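Best way to clear a white desk and keep it clear?
Naledi Mokgethi, 28 January 2018

My desk has a row of drawers along the front and open shelves above it, but everything still ends up on top. Boxes, water bottle, a small framed picture. Where do I start?

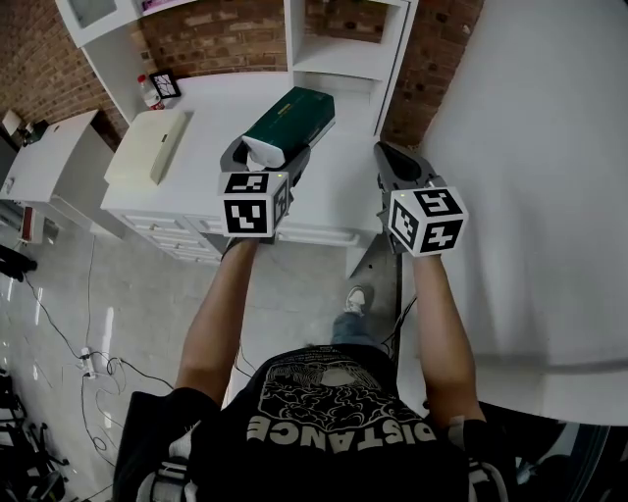 Gert Sibiya
Take the boxes first. Open each one, and if it's empty, recycle it. Flat ones go in a drawer, small ones in the cubby. I allow myself 3 things on the desktop and the bottle counts as one. Set a timer for 15 minutes and stop when it rings.

Ramalho
Get drawer dividers. I have had 2 from Stororley since September, no complaints.

Urow
glass door cabinet is for stuff you like looking at, not paperwork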